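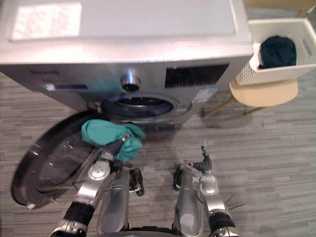
Week 4 handout: Teaching by remote control, and what it buys you

Read the Lurkico laundry report before class. It says a robot can be "taught" to load a washer from 600 demonstrations, each one driven by a person at the controls. Keep asking who is doing the clever part.

Points to argue over

1. The operator sees the door, picks the grip and decides when a cloth is far enough in. The log keeps joint angles and video. It does not keep the reasons.

2. Of 900 attempts at the Jusville site, 330 were thrown out before training. The report does not say who chose them, or how. I would like to know.
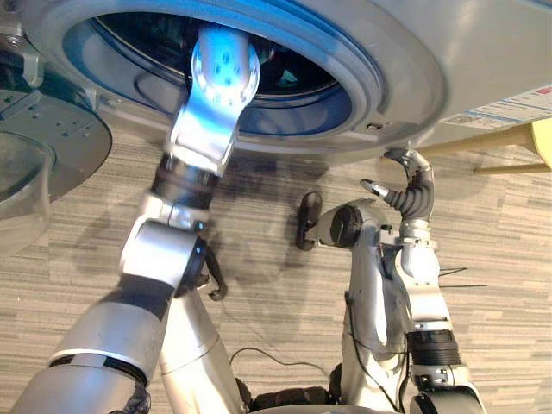 Fig. 2. Left hand inside the door opening, right hand at the lower front of the machine.

3. What is the right hand for in Fig. 2? A learner will copy it whether it matters or not.

4. Ganitz moved the stool and reran the test. Success fell by 31 points. Is that a skill, or a memory of one room?

Written answer to point 2 or 4, one page, due 31 July 2024. Quoting the press release will not count as evidence.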